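Giltetwood day trip: coach and walk checklist, with my comments

Updated in November by Grethe Arnardóttir

I've now run the Giltetwood trip often enough to have opinions about every stage of it, and I love it more each time. The list started on the back of a lunch bag. It covers the bus before we leave, the stops, the walk up to the falls and the trip home. Whoever is trip lead goes down it with a pen, initials each line and puts the sheet in the blue folder. My comments sit under the items. Please add your own, the messier the better!

BEFORE BOARDING (start at 6:15 a.m.)

1. Tires, lights, mirrors: walk all the way around with the driver.
OK / Fix / Don't go
Comment: Drivers are happy to do this with you if you ask nicely and bring coffee. On our last trip the rear left marker light was out and the driver swapped the bulb in the lot. We left nine minutes late and still beat the crowds at the gate.

2. Emergency exits: open the rear door and one roof hatch, close them again.
OK / Fix / Don't go
Comment: Actually put your hand on the handle. The Jorex coaches have a lever that needs lifting before it turns, and you want to find that out in a parking lot.

3. Seat belts: every seat, both sides.
OK / Fix
Comment: The full-size coach has 44 seats and it takes one person a few minutes to go down the aisle. Tag a bad belt with red tape and leave that seat empty. Back row middle gets tangled under the cushion almost every time.

4. Fire extinguisher and first aid kit: gauge in the green, seal not broken.
OK / Fix / Don't go
Comment: Ours is the orange kit, which goes on top of whatever the coach company carries. Blandine Courtois restocked it in the spring and it is a thing of beauty — blister pads in three sizes, a proper splint, and ginger candy for the mountain road.

5. Guide microphone and speakers: test from the back seat.
OK / Fix
Comment: Half the fun of the ride is the talk! Our guide does the whole story of the old toll road between the first and second tunnels, and if the back rows can't hear it they miss the best part of the morning.

6. Passenger list: names, one emergency contact each, medical notes sealed in the envelope.
OK / Fix / Don't go
Comment: Paper, please. There's no signal past Malik and a list on your phone is no use once the battery goes. Print two copies, one for the lead and one for the driver.
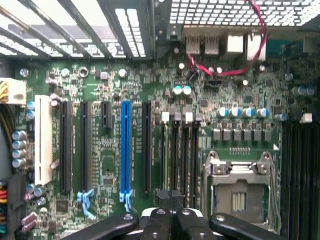 Motherboard and rear ports, case open.

ON THE ROAD

7. Head count after every stop, done by the same person each time.
OK / Repeat
Comment: Count heads, then check the total against the list. If the number is off, count again before anyone goes running back to the restrooms. At Malik last year we were one short for ten minutes and she was lying down across the back seats, fast asleep.

8. Aisle clear, bags up or under seats.
OK / Fix
Comment: Trekking poles roll. They roll a long way. They go in the luggage bay, no exceptions, even the fancy folding ones.

9. Driver break at Malik, at least 20 minutes.
OK / Fix
Comment: The bakery across from the gas station opens at eight and the cardamom buns are worth the whole trip (get there before the cyclists). Don't let the group hurry the driver. Driver gets the first bun.

10. Chains on board if snow is forecast above the second tunnel.
OK / Don't go
Comment: Call the Vornedberg road line on Thursday afternoon and again the morning we leave. If it says chains required and the coach has none, we go to the lake instead. The lake is gorgeous too, and I've never had a complaint.

THE WALK

11. Read the board at the trailhead.
OK / Change route
Comment: Take a minute here with the whole group. Rangers post rockfall and bear notes by hand and they change from day to day. The upper path closes more often than people expect, and the lower loop gives you the falls from underneath, which might be my favorite view of the lot.

12. Shoes, layers, water: look at each person.
OK / Fix
Comment: The viewpoint sits at roughly 2000 meters, and it can be T-shirt weather at the coach and mittens at the top. I carry spare hats. Somebody always needs one and somebody always keeps it.

13. Front walker and back walker named out loud.
OK / Fix
Comment: Back walker carries the orange kit and a whistle. If you love plants or birds, volunteer for the back, you get to dawdle for good reason. Blandine found a dipper's nest that way.

14. Railing at the falls overlook: push on it before anyone leans on it.
OK / Keep back
Comment: The third post from the left was loose in September and I reported it at the gate. Until somebody has fixed it, keep people on the uphill side and take your group photo against the big pine. The spray comes right across when the wind turns — wonderful, and slippery.

15. Turnaround time: 2 p.m., wherever you are.
OK / Late
Comment: I know, I know. The light gets better all afternoon and nobody wants to leave. But the road down is no fun in the dark, and the tunnels ice first on the shady side.

GOING HOME

16. Final head count, engine off.
OK / Repeat

17. Seats and racks checked after the last person gets off.
OK
Comment: Found so far this season: one boot, two thermoses, a very good harmonica. The harmonica is still waiting at my place.

18. Write down anything that went wrong, even small things, before you go to bed.
OK
Comment: A couple of lines is plenty. Items 5 and 14 both came out of somebody's scribbled note.

Still open: loose post at the overlook, new batteries for the spare microphone, and a second whistle for the front walker. Blandine has the blue folder until the next trip.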